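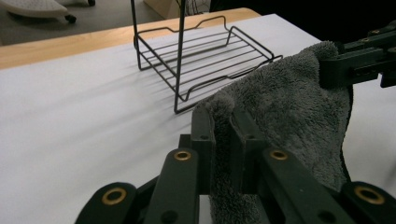 Olska asked whether the Lamow hand-held gripper kit could hold plush microfiber without slipping, and doubted that 18 demonstrations would settle it.

Figure 1. Towel handling with two grippers on a white work surface.

We therefore recorded 300 demonstrations – 200 with folded towels – and reviewed the kit on grip and ease of use. A fold pinched at the center was the harder case. 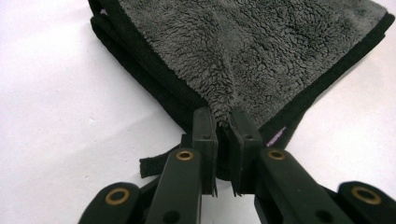
4.3 Cost and Support

Triltex supplies the kit with spare finger pads.

Zinchenko, April
Contact: Triltex Review Office | Back to top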